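Perguntas frequentes — trocas e empréstimo de brinquedos usados

A Rornura funciona mesmo sem dinheiro?
Quase. A inscrição é gratuita, mas a manutenção da sala custa 43 euros por família e por ano. Quem lhe disser que uma coisa destas se paga sozinha nunca recebeu a conta da luz.

Trocar brinquedos poupa assim tanto?
Depende. Já vimos folhetos a prometer fortunas e não subscrevemos nenhum. Se a criança continua a receber tudo novo no Natal e nos anos, a troca só acrescenta mais tralha à que já tinha em casa.

Que brinquedos aceitam?
Bolas, encaixes, bonecos de pano, jogos com as peças todas. Não aceitamos nada a pilhas com a tampa partida, nem peluches que cheirem a arrecadação. «Só precisa de uma lavagem» é uma frase que ouvimos demasiadas vezes.

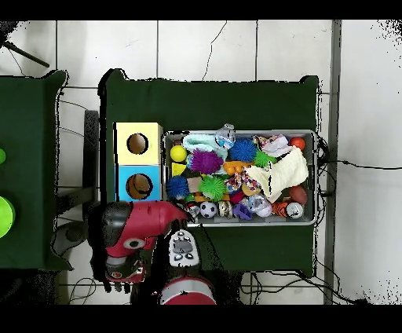
Caixa de brinquedos e cubos de encaixe na mesa de toalha verde.

Os brinquedos são desinfetados?
São lavados com água e detergente. Desconfiamos dos aparelhos de luz e dos sprays «de nível hospitalar» que nos tentam vender todos os meses de julho. Se o seu filho leva tudo à boca, lave outra vez em casa.

«Educativo» na embalagem quer dizer alguma coisa?
Pouco. É uma palavra de venda. Um encaixe simples pode entreter mais do que um tablet de plástico que canta o alfabeto — ou pode não entreter nada, há crianças para tudo.

Quantas peças posso levar?
2 por visita. O catálogo tem 341 entradas, das quais 158 costumam estar emprestadas, por isso não conte encontrar exatamente o que procura.

E se o meu filho estragar um brinquedo?
Avise. Não cobramos o desgaste normal. Cobramos o puzzle que volta sem três peças e com um «já estava assim».

Posso reservar pela aplicação Cinus?
Em teoria. Na prática, as reservas feitas depois das 18h nem sempre chegam. Escreva diretamente a So-yul Geum, que trata das reservas, e espere pela resposta antes de sair de casa.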